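Relatório do projeto Brudia: arrumar tiras e alças

Escolhi este tema porque lá em casa as alças soltas acabam sempre num nó dentro da gaveta, e queria perceber como se guardam melhor (a minha mãe agradeceu!). Trabalhei em outubro, quase sempre à quinta-feira, e fiz 14 sessões curtas.

Comparei 2 maneiras: esticar a tira na mesa e enrolar a partir de uma ponta, ou segurar as duas pontas e dobrar ao meio. A segunda foi bem mais rápida com as tiras compridas, mas nas de quase 100 cm o meio fugia-me e cruzava-se todo. As mais rijas, da retrosaria Gastus, nem dobradas ficavam quietas, e a essas pus um elástico. Falta-me experimentar as fivelas, que ficam para o segundo período. 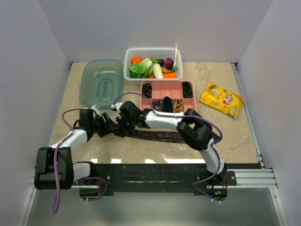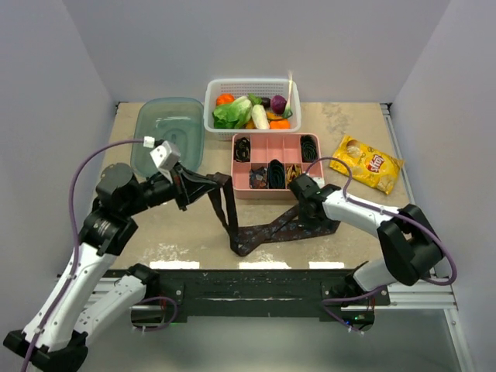
Fig. 1 e 2: tiras escuras sobre a mesa bege; na segunda, a tira estampada cruza-se em X.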